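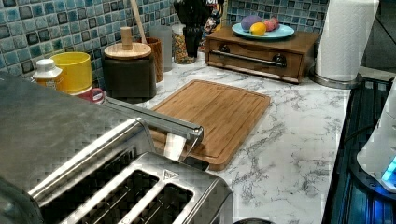

Threads > Robots at Home > Tostodik diary

Latest Threads Replies Archive About

Posted by the Tostodik bench account
2018-06-15

1/ OK, long overdue update on Tostodik, the kitchen arm project! We've hit 528 recorded examples, and I have many feelings about them, so grab a drink.

2/ Quick catch-up for the new folks: I steer the arm through a little kitchen job, the computer saves what the cameras saw and what the joints did, and later a model tries to learn the job from all of that. Most of my day is the steering part. My shoulders know it.

3/ Of those 528, 162 are from the last stretch alone, after I quit trying to make every run pretty. I used to throw out anything with a wobble in it. Big mistake! The model had only ever seen smooth approaches, so the first time it drifted a bit off course it had no idea how to get back.

4/ So now the wobbles stay in. If I come in crooked and fix it, that's a keeper. If I come in crooked and give up, it goes in a separate folder called "nope" (very scientific, I know).

5/ The thing I'd tell anybody starting out is to write down what counts as done BEFORE you record. We had two people steering and it took us way too long to notice that one of us ended a run when the gripper let go and the other ended it when the arm was back up and clear. Same job on paper, two different endings in the data.

6/ Going back to trim those was a whole evening of scrubbing through clips and muttering. I relabeled 57 of them by hand. My partner brought me noodles and backed out of the room slowly.

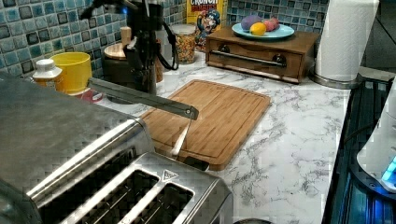
7/ Hitosbridge replied to that one: Did you think about just dropping the mismatched runs? We kept ours and trimmed them, and the trimmed ones still came out a little odd, like the arm was in a hurry at the end.

8/ Good question, and yes, I thought about it hard. I kept them because they cover starting spots I don't have much of otherwise. But the "in a hurry" thing... I've seen that too! Our arm sort of twitches right at the finish. I'm going to train once with them and once without and post both, even if it makes me look silly.

9/ Somebody else asked how much clutter to leave out. My answer is more than you'd like. We started on a bare table at Herkenwood back in November and the model got really good at bare tables. Put one cup near the work area and it fell to pieces.

10/ A real kitchen counter has stuff on it. Jars, boxes, the toaster, whatever. I don't want the arm to care about any of it, and the only way I know to teach that is to have it around all the time, and to nudge it around between batches so it doesn't turn into a landmark.

11/ Nudge is the word, by the way. I went overboard once and rearranged everything after every single run, and I got through so few runs that day that I could have cried. Now I do a small batch, move a few things, do another small batch. Much happier.
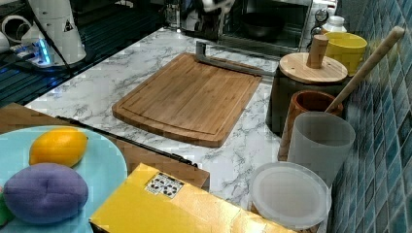
12/ Also, vary your own habits, which is way harder than moving jars. I always come at things from the same side without thinking. I watched a pile of my own clips back to back and it was like hearing your voice on an answering machine. Do I really pause like that before every grab?? I do. Every time.

13/ And the model copies the pause! It learned my dithering! It hovers over the board like it's trying to remember whether it left the stove on. Cute for a minute, then you realize it's going to be in every run until you feed it something better.

14/ My fix for now is to rehearse with nothing recording until the move feels boring, and only then hit the button. Fewer hovers already, at least in the raw clips. No new training run yet, so don't quote me.

15/ Boring file stuff for the three of you who care: one folder per batch, a plain text note in each one saying who steered, what got moved, and anything weird. Căpraru (the labeling tool we use) lets you search those notes now, and it has saved my bacon more than once. Past me wrote "arm made sad noise, probably fine" and I was so glad to have it.

16/ Next up is the with-and-without comparison, then more runs from the far side of the board, where I'm clumsiest. If you've got a trick for unlearning your own steering habits, please send it. I'll be over here practicing my boring grabs.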